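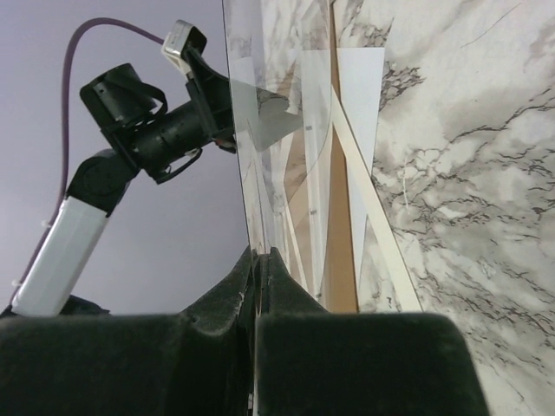
Section 3: Putting up the Hatow picture rail and hanging your first frames

By now you should have the rail, the end caps and the bag of fixings laid out somewhere sensible, and with any luck a cup of tea within reach. There is no hurry with this part. Most people find the measuring takes longer than the drilling, and it is well worth letting it.

If you are fitting the rail to a plasterboard wall, please read the note on Wustent anchors at the end of this section before you pick up a drill.

Marking the wall

1. Decide on a height. We like the rail quite near the ceiling, where it rather disappears, but there is no rule about it. If you have a picture in mind already, ask someone patient to hold it up while you stand at the other side of the room and wave your arms at them.

2. Check for pipes and cables with a detector, going over the whole length of the wall and then over it again in the other direction. Sockets and light switches usually have cables running straight up or down from them, so take extra care there.

3. Draw a light pencil line along the wall with a spirit level. Old houses are full of ceilings that slope, and if yours does, you may prefer to follow the ceiling by eye – it often looks straighter than a line that is truly level.

4. Mark the first hole 3 cm in from the end of the rail, and the others at 40 cm spacings after that. Finish with a hole 3 cm from the far end, even if it falls rather close to its neighbour.

Caution: never drill directly above or below a socket or switch, even if the detector stays quiet.

Fixing the rail

5. Drill the holes, push in the plugs and put the screws in loosely. Leave a little of each screw showing.

6. Offer the rail up to the screws with the open channel facing upwards, slide it along until it drops into place, and then tighten each screw by hand. A power driver can bend the channel, and a bent channel will catch every hook you try to slide past it.

7. Press on the end caps. They are a snug fit and may need a firm push with the heel of your hand.

Getting the frames ready

You can use any frame with the rail as long as it has two rings or a sound cord at the back. Clear yourself a flat surface and work on one frame at a time, otherwise the backing boards have a way of getting muddled.

8. Take out the backing board and put it to one side. If your frame is new, look for protective film on the clear pane and peel it away slowly from one corner.

9. Wipe the pane with a soft dry cloth. Please don't spray cleaner straight on to it, as it creeps under the edges and marks the picture later on.

10. Put in your picture or message and close up the back. A few cheerful words in your own handwriting look every bit as good as a print, and they make a lovely thing to have in a kitchen or by the front door.
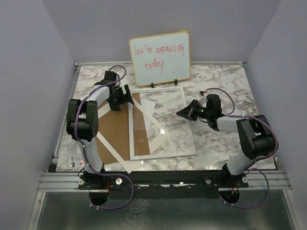
Hanging and adjusting

11. Drop a hook into the channel and let the cord hang down. Twist the hook through 90 degrees until you feel it seat itself, and give it a gentle tug.

12. Thread the Nastetti clip on to the cord, slide it up to the height you want and hang the frame from it. For a frame wider than your shoulders, use 2 cords, one at each side.

13. Stand back, straighten things up, and have another look in the evening. Lamplight throws reflections that you simply won't notice at midday.

Note: the Zeman lamp arm clips to the same channel, but its instructions are in the leaflet packed with the lamp. Fit your frames first and the lamp afterwards.

Note on Wustent anchors: these are sold separately and are meant for hollow walls only. Use one at every screw position in place of the plug, and follow the hole size printed on the anchor packet. If the wall crumbles or an anchor spins freely, stop there, fill the hole and move the rail along a little before trying again.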